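Folding Week at the Omurano Room: The Gallery

Hi again! I promised I'd get these up before May was over and I made it (barely). If you missed the earlier post, the Omurano Room is the little paper and cloth folding space I've been going to since the winter, and folding week is when everything comes out of the drawers at once. Napkins, boats, birds, stars, those twisty boxes with no glue in them — all of it. By the last evening the tally on the door said 1454 folds, which includes my own rather sad contribution of 531, most of them practice squares I wouldn't show my mother.

I've kept the gallery short this time. My last one went on forever and a few of you let me know (fair enough!). I picked with one thing in mind, and that was color. I'm a sucker for a bright fold against a plain background. You get the points and the creases straight away, and you don't have to squint at a busy tablecloth to work out where the edge is.
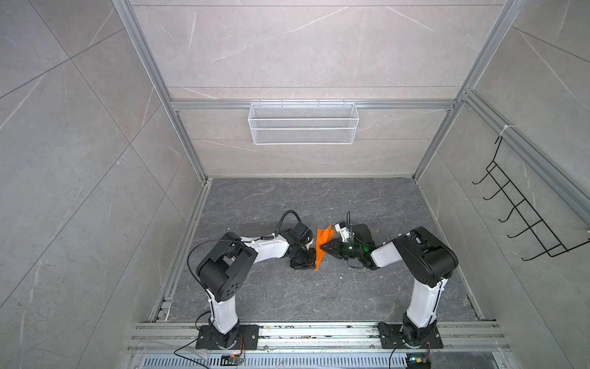
Bright orange, points up, against gray marble-effect walls. My favorite of the week.

I love how the orange pops next to all that pale gray with its faint white veining, and the dark stone-look floor helps too. If you want to try something in this color at home, go a shade brighter than you think you need. I bought a pack of Bemico sheets in what they called tangerine and they looked more like old brick once I had them under my kitchen light, so now I take a scrap to the window before I commit.

A few of you asked about getting points to stay upright. I can only tell you what works for me: press every crease twice with the back of a spoon, let the piece sit under a heavy book for about 3 hours, then open it slowly from the bottom. For cloth I use a bit of spray starch first — the Plorkness one is fine, and it doesn't smell like a hotel.

Next up is the Mollel pattern booklet, which has 2 folds I've been putting off for ages. One of them has a diagram that looks like a road map. I'll post whatever comes out of it, wonky corners and all, so check back in a few weeks!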